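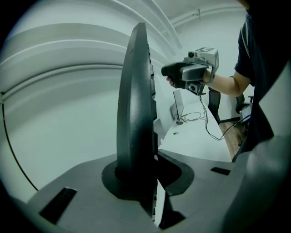 The shirt you reach for

By Brittany Landry

My aunt kept her good blouses on padded hangers and her T-shirts in a heap on the chair, and it was the heap that she lived in. I thought of her a good deal this January, when I set out to write something about the navy T-shirt and found that every person I mentioned it to wanted to tell me about one in particular. It was soft, it was old, and it had been through the wash more often than anything else in the house. Usually there was some small detail that made it theirs – a stripe down the sleeve seam, a mended hem, a collar that had started to roll.

Randi Lunde has been cutting and sewing T-shirts in Drakcombe for most of her working life, first for Vogler, back when they had the two floors above the bank, and now for herself in a long room behind her house. She makes them to order, mostly for people who are on their feet all day, and she told me over a very large pot of coffee that navy outsells every other color she offers.

"Black goes brown on you," she said. "White is lovely until lunch. Navy just gets a little quieter every year."

She pulled out a drawer of swatches so I could see what she meant. The newest was nearly black until she carried it to the window. The oldest came from a shirt her brother wore to paint two boats, and it had faded to something like the sky after supper (my words, she would never put it that way). She likes them both, but she was plainly fonder of the second.

What I hadn't understood is how much of a T-shirt is in the shoulder and sleeve. I had always judged one by the neck. Randi had me put on three of her samples and reach for the top shelf in each, and then bend down as if I were lifting a crate, and by the third I was a convert. A sleeve set in too high drags the whole shirt up when you raise your arm. A sleeve cut too long catches at the elbow all day, so gently that you don't notice until you're cross at four in the afternoon. She likes hers to stop a little above the elbow, with enough room that the air can get in.

And then there's the stripe! I do love a stripe. Randi covers her seams with a narrow light tape if a customer asks, and more than 200 people have asked. It started as thrift, she says, when a batch of tape arrived in the wrong color and she couldn't bear to send it back. On a dark shirt it draws a thin line along the arm, like piping on a sofa cushion, and it stiffens the seam just enough to keep it from twisting in the wash.

Ragnvald Rustad, who buys two of these every spring and has never once changed his order, has opinions about washing. He is a retired schoolteacher with a workbench, a vegetable plot and a clothesline, and he hangs his shirts inside out, by the hem, on the shady side of the yard. He showed me one he has worn for years next to one from last spring, and I guessed wrong about which was older. Cold water, he told me, and half the soap it says on the box. He once wore a silk-blend thing from Millov that his daughter gave him, and he speaks of it politely.

Agnes Blomqvist mends for a living two streets over, and she sees the shirts at the other end of their lives. Holes come first at the front, low down, where the cloth rubs between a belt buckle and the edge of a counter. After that it's the underarm, and then the collar lets go. She'll patch the front from the inside with a piece of an older shirt, and she keeps a basket of dead navy ones for this purpose, sorted by fade, because a new patch on an old shirt looks like ink. I spent a happy half hour going through that basket and came away with a square of cloth I had no use for whatsoever.

I asked her when a T-shirt is finished. She considered this for some time, holding one up to the lamp so that the light came through in little stars.

"When it won't hold a stitch," she said. "Then it's for the windows."

I've ordered one from Randi, with the stripe. There's a wait of several weeks, and she took my measurements twice because she thought I was standing up straighter than I usually do, and I was. In the meantime I'm wearing the old one from the chair, which has a hole low down at the front, just where Agnes said it would be. I'm taking it over to her as soon as I can stand to be without it.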